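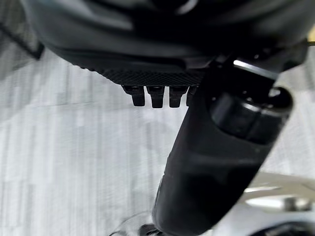 Runway outline in AR glasses sits off to the left, how do I fix it?

Posted by Anika Holloway in Avionics and Gadgets

I fly a two-seat high wing out of Dadurthorpe, field elevation 2366 feet. In March I bought a used pair of Loken glasses and run them with the Tosari app on a tablet, with a Janjua receiver on the glareshield for GPS and attitude. I only use them in good weather and never as my main reference.

On the ground everything lines up. In the air the runway outline and the extended centerline drift to the left of the real runway. On a long final it can be a full runway width off. It gets better for a minute if I look straight ahead and hold still, then it slides off again. The horizon line stays level the whole time, so pitch and roll seem fine.

I have done the calibration in the app three times, always in the hangar. Firmware is 317. Is this a bad unit or am I doing something wrong? 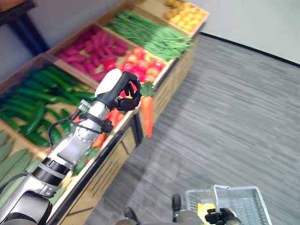
Carrot held by its leafy top at the produce stand

Radek Bednárik

Your horizon is good and your heading is bad, so I would look at the magnetometer first. The glasses know level from gravity, but for heading they depend on the compass in the headband and whatever the receiver sends them. A steel hangar is a poor place to calibrate either one.

What I would do:

Push the airplane outside, well away from the hangar doors and parked cars.
Take the tablet off the yoke mount and put it on the seat. Mine has magnets in the case and moved the heading by several degrees.
Move the receiver away from the wet compass and from any speaker. The rear window shelf works in most high wings if it can still see the sky.
Delete the old calibration before you start. On my version a new one is averaged with the old one, and you will carry the hangar error along.
Do the calibration with the engine running and the radios on, parked and with the brakes set. Have somebody else in the left seat watching outside.

Then point the nose at something you can find on the chart and compare. At our field I use the water tower. If it lines up there and still drifts in the air, it is something else.

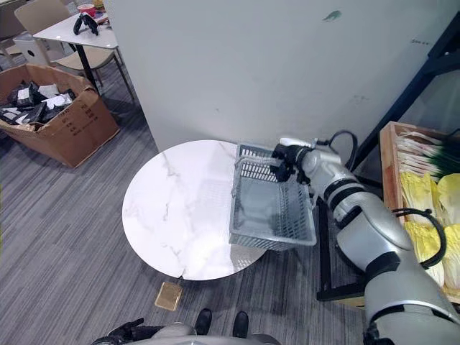 Page 2 of 2

Vaughn Quintanilla

Had the same thing. Sent mine back, the second pair did it too. It's the headset. The clamp on a big noise canceling headset pushes the glasses a little sideways on your face and you don't notice. Get thinner temples or a strap.

Čestmír Hrnčiar

Radek's list is good and I would start there. One more thing to check is the crosswind setting. In Tosari there is an option under Display called "Align to track." With it on, the app draws everything relative to where the airplane is going over the ground, and it assumes your nose points the same way. On the ground, track and heading match, so you would see no error while taxiing.

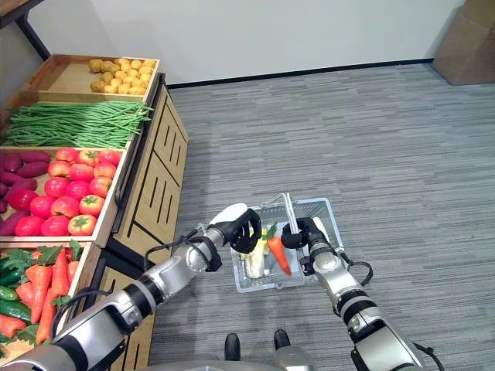 In the air with wind from one side you are crabbing, and the outline moves off by the size of the crab angle. Turn that option off and use "Align to heading." You may need to restart the app before the change takes.

An easy test is to fly the same runway line in both directions at pattern altitude. If the outline is off to the left one way and off to the right the other way, it is wind and the track setting. If it is off to the left both ways, go back to the compass or to how the glasses sit. Bring a safety pilot, and take them off on short final until you have it sorted out.

Anika Holloway

Thanks all. "Align to track" was on, and I had the tablet on the yoke with a magnetic cover too. I've changed both and will recalibrate outside on the next calm morning.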